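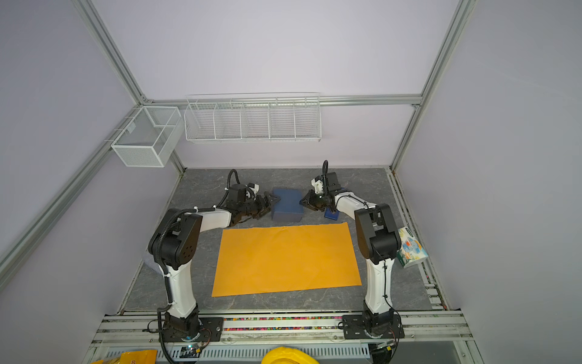 **Filtmont, May**

The Stustgate building sits behind the old freight yard, and the visitor entrance is on the side facing the tracks. Signs from the bus stop take you the long way. We got there at opening on Wednesday and signed in at a folding table, where each group was given a color and a start time. Ours was the second tour of the morning.

The first stop was Room 316, the handling lab. It is smaller than the website suggests. Visitors stand behind a taped line and watch the booths from the side, in groups of 20, for 20 minutes. That was enough time to see several attempts at the same job and to ask questions between them.

The job at our booth was handling a box with two arms, one gripper on each side. The box is dark blue, and neither arm can do much with it alone. Both have to press from opposite sides, and if one pushes harder than the other the box turns. The staff member running the booth said most of the failed attempts come from one arm arriving early. She had us watch the left gripper on the next try to see whether it waited. I could not tell from where I stood, but a boy in our group said it did.

Each arm has a small camera at the wrist. A sheet of orange-yellow paper was lying on the table in front of the box, and someone asked if it was a target. The answer was that the table is never cleared completely for these sessions, and that the arms are expected to deal with whatever is on it.
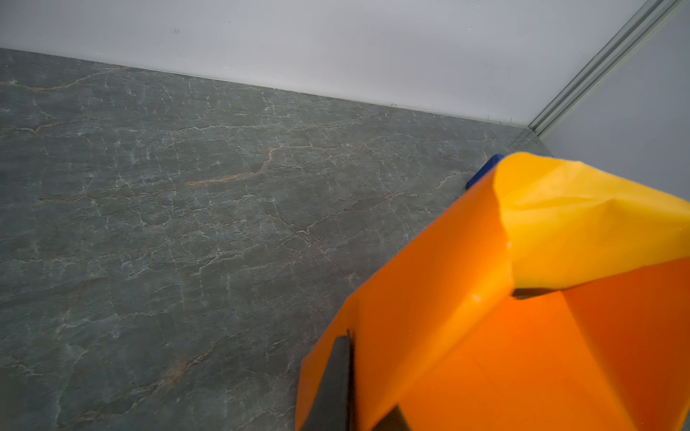 *Close to an orange gripper, with the booth corner behind it.*

The orange gripper was what most people in our group wanted to talk about. It has flat panels that meet at angles, something like folded paper, and it looks nothing like the usual two metal fingers. The surface has a few small scuffs. We were not allowed to handle it, which was a letdown for the younger visitors. There was a short talk on gripper shapes next door, given from slides, and it would have been better with a spare part to pass around.

After that the tour went down to the Ebihara Hall, where three companies had tables. Drosness had the longest line. They were showing sorting software on a large screen, and the demonstration was mostly a video with someone talking over it. The other two were recruiting.

Some practical notes for anyone going next time:

- Take an early slot. By noon the wait for the handling lab was longer than the tour.
- The cafeteria is open to visitors but only takes cards.
- Strollers have to stay at the entrance — the lab corridor is too narrow.

We left through the front doors, which were open by then, and caught the bus from there.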